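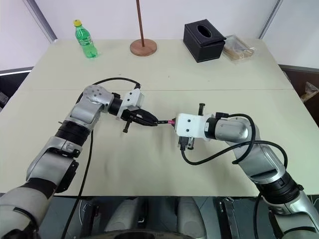
# Pornomitz Tabletop Set

Records of ordinary things kept on a work table, and of the small jobs done there. Plandow release, compiled by Valbona Berisha.

## What the set covers

The set is about things that end up on a table because there is nowhere better for them: bottles, tissue boxes, plastic bags, cable connectors, stands and poles. Most collections of household goods show one object at a time on a clean backdrop. We wanted the table as people leave it, with the things in use near the middle and everything else pushed to the far side.

The release holds 910 records. Each one pairs a still of a table with a short text file giving the job, the surface and the objects standing by. A further 356 records are held back for the next release while their labels are checked.

## Contents

- `records/` – one folder per record, with the still and its text file
- `objects.csv` – the object list, one row per object per record
- `surfaces.csv` – table colour, number of panels, whether a seam shows
- `jobs.csv` – the job label for each record
- `CHANGES` – notes on corrections between releases

## The object list

Object names are plain words a shopper would use. A tissue box is `tissue box`, with the material in its own column. Colour goes by what is seen on the outside, so a green bottle with a yellow cap has `green` in the main column and `yellow` under `cap`.

Contents of bottles and bags are named only if they can be made out. A clear bag with something light brown in it gets `light brown items` and no more. Earlier labellers were guessing at biscuits, nuts and dried fruit for the same bag, and the guesses never matched. We removed all of them.

Upright things on a base are listed as `pole`, unless something is hanging from them or fixed to them. Valbona spent most of November going through these, and the old labels `lamp stand`, `towel holder` and `post` are gone. If you have scripts that look for those three words, change them.

## Position

Position is given as seen from the near side of the table. `far`, `near` and `middle` come first, then `left`, `centre` or `right`. Something leaning over a corner counts as being on that corner. The seam between two panels is noted under surface and is never used as a dividing line, as it sits in a different place from table to table.

## Jobs

Job labels are short: `cable`, `wipe`, `sort`, `wrap`, `move`. The label `cable` covers any record where a connector is being held, whether it is going in or coming out – a single still does not settle that, so we don't try. Coloured parts of a connector, pink for instance, go in the notes column.

Objects along the back of the table are listed even if they have no part in the job. People who only want the working objects can filter on `role = active`. The rest are marked `standing by`.

## Known problems

- Cream and off-white table tops were mixed up in the first pass. The cream ones have been redone, the off-white ones have not.
- Labels on bottles are recorded by colour only. No brand names were typed in, even where they could be read.
- `leather` is used by appearance. We have not handled every box and some may be imitation.
- Tall objects often run out of the top of the picture. Their height column is blank. Do not read a blank as zero.
- Text files longer than 2,000 characters are cut short by the Trajkovski viewer. The files themselves are complete.

## Use

Free for teaching and research. Please name the set and the release you worked from. If you correct labels, send back the changed rows with the record number beside each one, and leave the rest of the file out.

Questions about labels go to Valbona Berisha. Questions about the viewer go to Trajkovski.

Related items

Pornomitz Shelf Set
Pornomitz Drawer Set
Over: a word list for household objects
Trajkovski viewer, setup notes
Plandow release notes, November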